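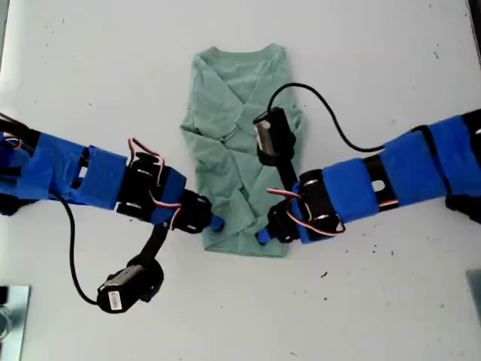
Ticket: Missing tax receipts after fall appeal dinner

Status: Open (reopened twice)
Product: Treveo donor database, with Clikska giving form
Submitted by: Thongdee Family Fund, office account
Priority: set to Normal by support, set back to High by us

Original report

Our fall appeal dinner was held 11/2/19. Clikska shows 498 gifts taken that night through the tablets and the pledge page. Treveo shows 470 receipts issued. The difference is 28 and the Treveo dashboard has a green check mark beside "All receipts sent". I would like to know what the check mark is checking.

The missing ones are not all small. One is the lead gift on the children's dental van. That donor phoned us to ask where the receipt was, and I'd have preferred to hear it from the software.

Reply from Treveo support

Thank you for reaching out. Please clear your browser cache, log out of all devices and re-run the Daily Summary. Most receipt discrepancies are caused by an outdated view of the dashboard.

Our reply

Cleared the cache. Logged out. Tried a second computer that has never been signed in to Treveo. Same numbers on both. I don't see how my browser could stop a donor in another city from getting an email, but it's done, so please cross it off.

Things we checked before you ask:

Spam folders. We called several of the donors. Nothing in spam, nothing in promotions.
Bounced mail. The bounce report is blank. The missing receipts aren't listed as sent, failed or queued.
Bank deposit. The deposit matches the Clikska total to the cent. The money is all here.
Minimum amount. Our receipt threshold hasn't changed since March and every missing gift is over it.

Reply from Treveo support

We have looked at your account and the gifts in question do not appear in Treveo. This suggests they were not passed to us by Clikska. We recommend contacting Clikska.

Reply from Clikska support (pasted in from their ticket)

All transactions for your event were delivered to the receiving system and acknowledged. We recommend contacting Treveo.

Our reply, sent to both

I expected this and I'm not going to carry messages back and forth for a month. Clikska says the gifts were acknowledged. Acknowledged by what? Please give me the response for one gift. I've put the transaction reference for the dental van gift in the private notes. One gift, start to finish, and each of you can tell me where your part ends.

Reply from Treveo support (second tier)

We located the gift you referenced. It was received and placed in the Pending Match queue. Gifts go there when the donor's name or email partly matches an existing record. They stay in the queue until a user confirms the match. Gifts in the queue do not appear in reports and do not generate receipts. This is expected behaviour.

Our reply

It may be expected by you. The first agent told us the gifts did not appear in Treveo at all. Now they do, in a queue that isn't on the menu for our office login. I had to use the account set up by Orkov when they moved our old records over, and that login was supposed to be closed after the move.

I opened the queue with it. All 28 are there. Here's what I can see, and I'd like someone to read this part properly:

16 of them are couples. The record in Treveo is under both names and the tablet took one name. Fair enough, that's a partial match.

The other twelve are exact matches as far as I can tell. Same name, same email, same street address. I compared them letter by letter on two and found no difference. The match score column says 0 for every one of these.

So the queue explains where they went. It doesn't explain why the exact ones went there.

Reply from Treveo support (second tier)

We believe the exact matches were affected by a trailing space in the email field of the older records, likely introduced during migration. Please confirm the matches manually and receipts will be issued within one business day.

Our reply

Tested before confirming anything. I picked one of the twelve, edited the old record, put the cursor at the end of the email and there was a space. Deleted it, saved, pressed Recalculate. Score went to 100. Did the same on a second record: no space there, and the score stayed at 0. So the trailing space is a cause. I don't accept that it's the cause.

I confirmed the couples by hand. Receipts for those arrived the same afternoon, and we checked by asking three of the donors, since I no longer go by the green check mark.

Status note from our side

Ticket was closed automatically as Solved overnight. Reopened. It was closed again after a satisfaction survey went out. Reopened again.

Still needed before this can be closed:

1. A reason for the exact match with no trailing space, with the record number I sent.
2. The Pending Match queue made visible to our office login.
3. The dashboard to stop saying "All receipts sent" while gifts are sitting in that queue. If it can't be changed, tell us in writing.
4. The Orkov login closed, after item 2 and not before.
5. A search of our earlier events. The queue only shows the current season, and I have no reason to think this was the first dinner it happened at.

Reply from Treveo support (second tier)

Items 2 and 4 have been passed to account services. Item 3 has been logged as a feature request. We are still looking at item 1.

Our reply

Item 5 is missing from your list.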